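Iko Condenser Dryer
Section 4: First Use and Everyday Drying

4.1 Before the first load

The dryer must stand upright for at least 11 hours after delivery before it is connected to power. Oil in the compressor needs this time to settle.

1. Remove the transport film from the door and the control panel.
2. Turn the four feet until the dryer does not rock when pressed at opposite corners.
3. Check that the rear grille has 40 mm of clearance from the wall.
4. Wipe the inside of the drum with a damp cloth and let it dry with the door open.
5. Plug the dryer directly into a grounded outlet. Do not use an extension cord.

Caution: If the dryer was tipped onto its side at any point, let it stand for a full day.

4.2 Setting up a folding and sorting area

Keep a flat, covered surface near the dryer. A plain cover in a dark color makes lint, buttons and pet hair easier to find before they reach the drum.

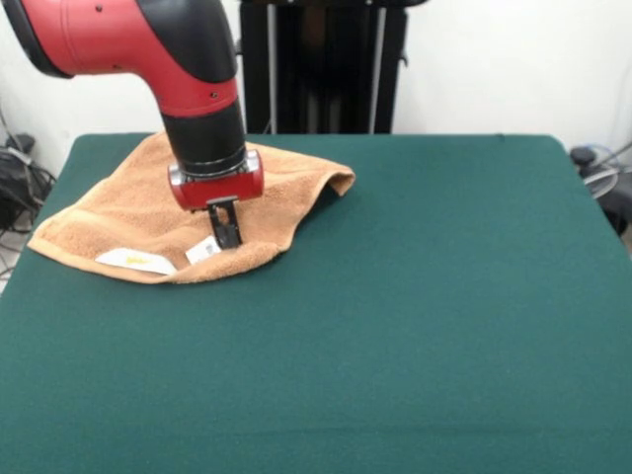 Figure 4-1. Large table with green cover.

Sort the laundry by fabric and thickness:

Cotton, heavy: towels, bathrobes, denim
Cotton, light: shirts, pillowcases, table linen
Synthetics: sportswear, fleece, mixed fibers
Delicates: dry only with the Furent rack fitted (see 4.5)

Do not dry foam rubber, waterproof covers, or anything that has been in contact with cooking oil, solvent or wax.

Note: Heavy and light cotton can be dried together, but the moisture sensor responds to the wettest item. Light items may come out overdried.

4.3 Loading the drum

1. Take each item out of the washer separately and shake it out.
2. Open up any item that has bunched together in the spin cycle. Folds hold water, and the center of a bundle can still be damp when the program ends. 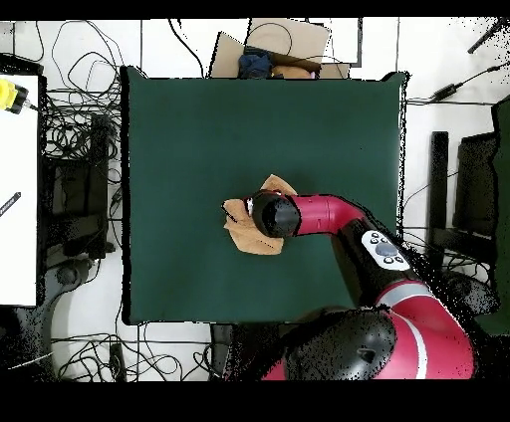
Figure 4-2. Bunched cloth.

3. Close zippers and hooks. Tie loose belts.
4. Place the items in the drum one at a time. Fill it no more than two-thirds full by eye.
5. Close the door until it clicks.

Caution: Check for children and pets before closing the door.

4.4 Choosing a program

Read the care label on each item before selecting a heat level. On towels the label is usually sewn into a side seam or a hem.

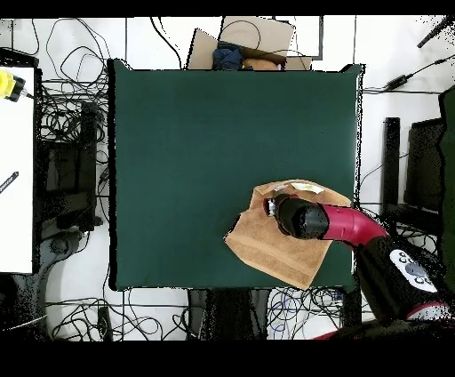 Figure 4-3. Tan towel on a green mat.

1. Turn the dial to the fabric type.
2. Press Dryness to select Iron, Cupboard or Extra. Extra is intended for heavy cotton only.
3. Press Start. The remaining time is corrected after around 11 minutes, once the sensor has taken its first readings.

If the display shows Atanasov Mode, the low-noise setting is active. The drum turns more slowly and the program runs longer. Hold Dryness for three seconds to switch it off.

4.5 Fitting the rack

Hook the rear legs of the rack into the two slots behind the drum — the drum does not turn while the rack is in place — and lower the front onto the door lip. The replacement rack is Grenden part 2754.

Clean the lint filter after every load.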